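How to write a flat listing people will read to the end

14 shares | 9 comments

I've sold two flats and let one, and each time I was let down by the advert before anybody had even rung the bell. The first one, in Bondico Court, sat there for weeks with a description I'd copied more or less word for word from the previous owner. I was rather proud of it too! So when my neighbour Ruoxi Cai asked me to help with hers, I wrote down how I do it now, and this is a tidied-up version of that.

Get your facts together first

Don't touch the keyboard until you've got the dull stuff in front of you. I mean the lease, the last service charge bill, the floor plan if there is one, and the energy certificate. You'll want the length of the lease, the ground rent, the council tax band, which floor you're on and whether the parking space is yours or just one you've always used (these are very different things, ask me how I know). Ruoxi was sure her building had 32 flats and it has 22, and that's the sort of slip that makes a buyer wonder what else you've got wrong.

Measure the rooms yourself, wall to wall, at floor level. If there's an alcove, measure to the main wall and mention the alcove separately. Write the numbers on paper as you go and keep the paper.

Write the first line last

Most people scanning a property site see a photo, a price and one line of text. That line has to do a lot, and it's much easier to write once you know what the rest says. Start with the number of bedrooms, then the floor, then the one thing that would make you click. For Ruoxi's it came out as "Two-bedroom second-floor flat with a south-facing balcony, nine minutes' walk from the station." I walked it with her shopping trolley to check the nine minutes.

Leave out "stunning". Leave out "deceptively spacious" as well, please, I have never worked out which way round that one is meant to go.

The middle bit

Go through the flat in the order you'd walk it. Front door, hall, then whichever room you'd show first. Keep it to a sentence or two per room and put in what's staying: oven, blinds, the wardrobe that was built in place and will never leave. If the boiler's been serviced, give the month. Ours was November and I just put "boiler serviced November" and two separate people mentioned it at the viewing.

Then the building. Lift or no lift, bike store, bins, who manages it. Ours is managed by Prutach and I simply said so, with the monthly charge next to it. I used to hide the service charge down at the bottom and hope. All that got me was a string of viewings with people who couldn't afford it, and an awful lot of hoovering.

I aim for 200 words for the whole description. Over that and I start repeating myself, usually on the subject of light.

Say the awkward thing

Every flat has one. Mine was above Akgül, the bakery, which starts work at five in the morning. I put it in: "Above a bakery; early deliveries at the rear, bedroom is at the front." The couple who bought it told me they'd liked that I hadn't made them find out for themselves. If the windows are old, say they're old. You'll be asked in writing later on anyway, so your advert may as well match your answers.

Getting it up on the page

I write mine in a plain text file and paste it in, as the form on Fokton (that's the site our block uses for its listings) has a habit of logging you out halfway through. Paste it, save it as a draft, then look at it on your phone before you publish. Line breaks vanish, pound signs turn into little boxes, and once my entire second paragraph came through in bold.

Then read it aloud, slowly, to somebody who has never been inside the flat, and ask them to sketch the layout from what they've heard. If they put the bathroom in the wrong place, go back to the middle bit and fix it.

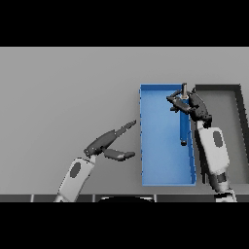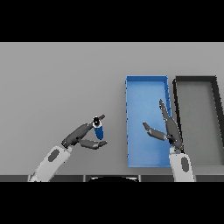
Simulated tabletop with a blue bin and a darker one beside it.

Once it's live, check it again the next morning and after any price change. I also keep a note of what people ask when they ring. If three callers want to know whether cats are allowed, it goes in the advert that evening. Ruoxi's went through four small edits like that, and the last one was just adding the words "gas hob".

Share this: 14 | Comments (9)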